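Rultcombe School Print Workshop, Notebook
Entry of 23 December 2025

Yearbook proof run, second pass. The first pass in November was set aside when the senior portraits came out too dark on the Bellis coated stock. For this pass the workshop returned to the uncoated sheet and left the press profile unchanged.

Portrait files received to date: 1,071, including retakes. Each file was checked against the enrollment list before placement. Two grade 4 portraits carried the same file name and have been returned to the front office for correction. Class pages are otherwise complete through grade 6.

The page count stands at 72, inclusive of the family advertisement section. Basau has confirmed that it will bind at this count with no change to the quoted price. Any increase must be made in steps of 2 leaves.
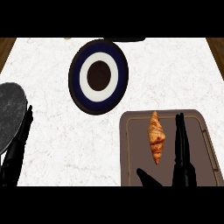
Binding margin was measured on the folded proof and found narrow on the left-hand club pages. The inner margin has been widened in the master layout, and captions on the chess, choir and garden club pages have been reset to fit. Page numbers on the club section should be checked again once the choir page is final.

Cover: the student artwork was scanned at full size. The blue in the upper corner prints flat. A second scan with the lid weighted gave a better result and is stored in the Huturari folder with the earlier file. The earlier file is not to be deleted until the cover proof is signed.

Family advertisements close 30 days after classes resume. Half-page and full-page sizes only.
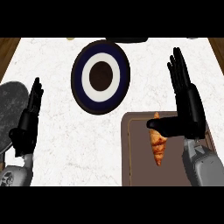
Basau replied that the wider inner margin is acceptable, but asked that the advertisement section be moved ahead of the autograph pages, so that the final leaf remains blank for gluing. The change has been entered in the page plan.

Outstanding: corrected grade 4 file names, choir page caption, spine text.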